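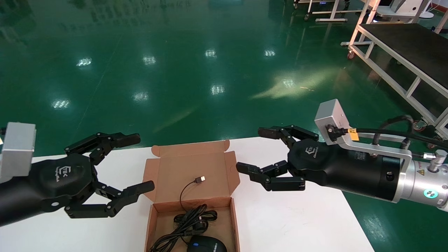

A mouse, a box, two hands, and a very long afternoon.

The Glamour of the Four Hundred and Seventieth Mouse

20 April 2021

I have now watched a computer mouse go into a cardboard box more times than any adult should. When people ask what I do and I say I work in robot learning, they lean in. They want to hear about neural networks. I tell them about cables, and they go and see if there is any more dip.

My opinion, and I hold it with the stubbornness of a person who has coiled a great many cords, is that the collecting of examples is the real work of this field and that we treat it like the dishes. The model gets the name, the logo and the conference talk. The examples get a line near the bottom of the methods section, in which a year of somebody's life is described as "data were gathered." By whom? From where? Did they get lunch?

For those lucky enough to have another line of work, the general idea goes like this. A person steers the arms through a job while the system records what the arms did and what the cameras saw. Then the person does it again. Once there are enough of these, a learning system tries to work out what they had in common, much as a child works out what "bedtime" means by being carried off repeatedly at the same hour.

Our last batch at Drundlow was a packing job called Famivari, a name chosen in a meeting I missed. The goal was 470 good examples of small office electronics being put in boxes. We got 337. I would like to say the other 133 were lost to some deep scientific problem. They were lost to cords.

A mouse is a fine object. It has a top and a bottom and it stays where you put it. The trouble is that it comes with a tail, and the tail has opinions. You lower the mouse neatly into the box and the plug end climbs the inside of the lid as if it had a train to catch. Is that a success? The mouse is in the box. Most of the cable is in the box. I have sat through a forty-minute discussion of the word "in," and I would not call it settled.

This is where I part ways with the more-is-more crowd. There is a school of thought, well represented at our Bovness office, which says that you just keep collecting and the mess averages out. If one operator thinks a plug on the lid counts and another thinks it doesn't, fine, the system will find the middle. But there is no middle. There is a plug on the lid or there isn't, and a machine shown both and told that both are good has learned that we don't know what we want. In fairness to the machine, it has read us correctly.
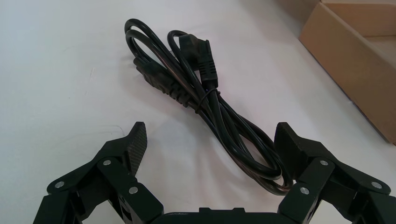

Power cords are worse, and I say this as someone who used to have no feelings about power cords. Tie one in the middle and you have a thing that is half solid and half soup. You can grab it by the bundle, or by a loop, or by one of the heavy ends, and each of those is a sensible choice that leads to a different kind of afternoon. A good operator decides without thinking. Ask her why she took it by the loop and she will look at you the way you'd look at someone who asked how you chew.

That wordless knack is the thing we are trying to record, and we seem determined to pay as little as we can for it. When budgets get tight, the first idea is always to bring in cheaper hands. In February we tried it. We took on temporary operators, gave them a two-page guide and a morning's practice, and asked for volume. We got volume. We also got 82 examples in which the cord was pushed along the table until it more or less gave up. Every one of them had been marked good, and under the two-page guide every one of them was. I wrote the guide.

So I don't blame the temps. They did what we asked, quickly, which is more than I can say for the reviewing software. I blame the belief that examples are a raw material, like gravel, to be ordered by the truckload. An example is closer to a letter of advice. Someone is telling the machine: when things look like this, I would do that. If the person writing is bored, rushed or confused about the word "in," the letter will say so, and the machine will take it to heart.

What would I do about it? I'd put operators' names on papers, for a start. I'd let them throw out their own bad takes without filling in a form. I'd have them in the room when the task is defined, because they will spot in one minute what the rest of us find in March. And I'd keep the failures. We used to delete the ones where the cord slid out of the fingers and the operator went back for it. Those second tries were the best thing we had. A system that has only ever seen cords behave is going to have a hard time with its first real cord.

Boateng, the firm whose packing line all this is supposed to help, asked us last week how many examples it takes. They wanted a number for a slide. I said it depended on who was making them and how they were being treated, and there was a pause on the line of the kind you get when you have failed to provide a number for a slide.

They have since asked whether we could add headphones. There would be 4 kinds, and all of them have cords.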